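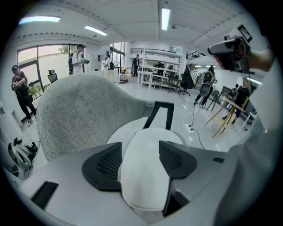 How do you get a whole student club collecting robot training data without a robot for each person?

We hand out grippers. Each student takes a pair and does the task with their own two hands, and the recordings get used for training later. The arms stay out of it until there is something worth running on them.

I help run the student project in Mondville. People keep asking what the group does all afternoon, so I'm writing it up in pieces. Long thread, mute me if you need to.

The task this term is chairs. Push a chair in, pull a chair out, turn it to face the table, set it straight again. The students picked it themselves from a list of nine. Folding towels came second and I expect we'll do that in the fall.

Chairs sound easy. An office chair rolls when you touch it and it swivels when you don't want it to. The first week most of our recordings were people chasing a chair across the floor.

We have two rules for a recording. Start with both grippers open, and stop when the chair is where the card says it should be. If you bump something on the way, keep going. If you drop a gripper, throw that one out and start over.

The cards came from Bogdan Zawadzka, who wrote them all by hand on index cards one evening. Each one has a start position and an end position. "Back to the wall, facing left" and so on. We typed them up later but everybody still uses the handwritten ones.

Total so far: 1,107 recordings. That is everything, good and bad, since the start of the term.

Of those, 401 came from the last three sessions. We got faster once people worked in pairs – one person does the task, the other resets the chair and reads the next card. Then they swap.

Swapping matters more than I thought it would. After 45 minutes with a gripper in each hand your thumbs are tired and you start closing early. You can see it in the data. The fingers shut before they are around anything.

Question from a reply: do the students write code or just move furniture? Both. First-years mostly record and label. Second-years look after the pipeline that turns recordings into training sets. There's a small group on training, and they are the ones who complain about everybody's labels.
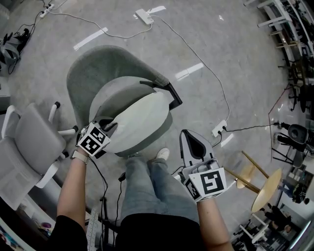

The other thing we had to teach was where to look. New people do the first part of the task fine and then look up to see who is talking to them. Keep your head pointed at your work until you've stopped the recording. We say this at the start of every session and then we say it again.

Also on the list for new people: slow down at the moment of contact. You don't have to be slow the whole way. Move at a normal speed, ease off when you get close, close the fingers, check the grip, go.

Labels. We use four: good, slipped, wrong end position, discard. We started with eleven labels and two students could look at the same recording and choose different ones. Four is about what people can agree on. Slipped recordings get kept in their own folder, and the training group wants them for something they haven't explained to me yet.

Files go up at the end of every session, before anyone packs up. We lost a full afternoon in the spring because three people each thought someone else had done it. Now there's a sheet by the door and you sign it when your upload is finished.

The labeling tool is called Plunska. Two of our second-years wrote it last year. It's ugly and it has a bug where the space bar sometimes plays the clip backwards, but it's quick. A trained person gets through up to 500 clips in a session. I am not that person.

What has the model learned? The current version can push a chair in if the chair starts close to straight. If it starts sideways, the arm pushes on the armrest and the whole thing spins. Turning a chair on purpose is still bad. My guess is we need more cards with odd starting angles, and Bogdan is writing another set.

We're taking this to the student meet in Trurnano. The date is 19 Jun 2026. Every team gets a table, a short talk and one live run in front of the other teams. Last year our live run ended when a cable came out, so this year someone has the job of checking cables and nothing else.

The team from Blöndal will be there too. They do kitchen tasks and their grip data is much cleaner than ours. We've agreed to trade a batch of recordings with them after the meet, which means agreeing on a file format first. That has taken four calls so far.

If you're a student here and want to join, you don't need any experience. Come to a session, we'll give you a pair of grippers and a stack of cards. Long hair tied back, closed shoes, phone in your bag.

If you run a group like this somewhere else, I'd like to know how you handle labels. Do you label on the same day or let it pile up? We let it pile up and I don't think it's going well.

The card list is going up on the project page this week, once somebody fixes the numbering. There are two card 16s.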